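Equipment planning for two-arm robot workstations

19 December 2021 is not used in this record; see date line.2021-12-19
By Sachiko Wada

Equipment planning for a two-arm workstation is the process of deciding what to buy, in what order and at what total cost, before a pair of small robot arms is put to work on tabletop tasks such as packing, sorting and folding. It covers the arms themselves, the grippers, the base they are fixed to, any sensors, the enclosure, and the supply of objects the arms will handle. It also covers floor space, power, spare parts and staff time. The term is mostly used for small laboratories, training centres and workshops, where one person often writes the budget and later runs the equipment.

Scope

A workstation budget is usually divided into capital items and running items. Capital items are bought once and kept for several years: arms, grippers, frame, computer, lighting. Running items are used up or wear out, and include finger pads, cables, cloths, cleaning materials and the household goods used in the tasks. Some buyers put grippers under running items, as they are replaced more often than the arms.

The division matters at sites where the two kinds of money come from different sources. At the Pikinham training workshop, the first plan placed all cables under capital, and later replacements had to wait for the next capital round. The plan was rewritten in August to move cables, connectors and fasteners to the running budget.

Arms and reach

Arms are chosen by reach, payload and repeatability. For two-arm work the reach figure has to be read with care. The useful area is the part of the table that both grippers can get to at a workable angle, and this is always smaller than the area covered by either arm alone. Planners commonly draw the table to scale and mark the overlap before asking for quotations.

Payload figures are normally given for the end of the wrist, so the weight of the gripper and of anything mounted above it must be taken off. A gripper with a sensor bracket can use up a good share of the allowance on a small arm. The weight of a full bag should be compared with what is left.

Arms for a two-arm station are generally bought as a pair from the same supplier and of the same version. Mixed pairs are possible – the Cladeck station ran one for a season – but they need two sets of spares and two maintenance schedules.

Grippers

Two-finger grippers are the usual first purchase. They deal with bottles, boxes, handles and the edges of cloth, and their fingers can be changed without replacing the whole unit. Opening width is the main limit. A container wider than the opening can only be held by its rim or cap, so the planned objects are measured before the gripper is ordered.

Suction tools are sometimes added for flat packaging. They need an air supply, which brings in a compressor or a small pump, tubing and a place to put them. Gwenaël Roussel, writing in the Brumum planning notes, recommends leaving suction out of the first year unless the task list clearly calls for it.

Frame, rail and enclosure

The arms are fixed to a base that should not move when both are in motion. Slotted aluminium rail is widely used for this. Mounting plates can be moved along it, which allows the distance between the arms to be changed after delivery. The rail is cheap compared with the arms, and it is common to order a longer piece than the drawing calls for.

Plain walls at the sides and back keep objects from rolling away and give the cameras an even background. They also hide movement elsewhere in the room. Painted board is the cheapest option. Corner profiles add to the price but make the walls easier to take down for access.

Cables are a frequent gap in budgets. Each arm needs enough length to let the wrist turn fully without pulling, and the slack has to go somewhere. Clips, sleeves and spare connectors are listed separately in the Dissanayake template, a budget form drawn up by Ramil Ignacio and passed between several small workshops. The template has 17 lines, of which 6 deal with cabling and power.

Objects and soft goods

Task objects are often left to the end of a plan, although they decide much of what the station can be used for. A packing task needs bags, containers and folded textiles in several sizes. Rigid items are simple to buy and store. Soft items take more thought, as they change shape each time they are handled and have to be laid out again between runs.

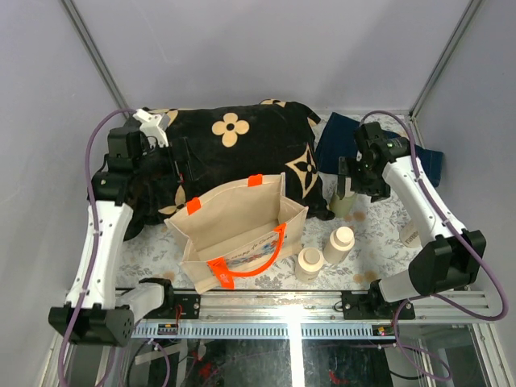

Bags are best bought in more than one style. A canvas tote with handles behaves differently from a paper carrier, and an opening that stays wide by itself is easier to pack than one that closes up. Patterned table cloths and fabrics are included in many plans so that the station is not set up only for objects on a plain ground. Clothing is usually bought second-hand, in denim and in lighter fabrics.

At Pikinham the yearly allowance for objects is 320 pounds, kept apart from the parts budget. Yuzuki Tsuchiya, who manages the store there, keeps bottles and tubs with their caps on and replaces any that crack or leak. Empty containers are light and tip easily, so part-filled ones are kept as well.

Order of purchase

The order in which items arrive affects the cost. The frame and the power supply are normally installed first, followed by the arms, then the grippers, then cameras and lighting. If the arms are delivered before the frame, they have to be stored, and the warranty period may start to run in the meantime. Delivery times differ between suppliers. Renji Kinoshita's plan for the Cladeck station allowed 8 weeks for the arms and used that time to build the enclosure.

Lighting is chosen after the walls and table surface are in place. Glossy surfaces near the rail can throw strong reflections, and a lamp that suits a matt table may need to be moved or covered.

Running costs

The main running costs are finger pads, cables, electricity and staff time. Staff time is the largest at most sites. It includes resetting the table, folding cloths, checking fasteners and keeping a record of faults. A plan that gives one operator two stations has to allow for the minutes when both need resetting.

Service contracts are offered by many suppliers. Smaller sites tend to buy a spare gripper and a set of cables in place of a contract, and to pay for arm repairs as they arise.

See also: gripper selection, workshop layout, spare parts planning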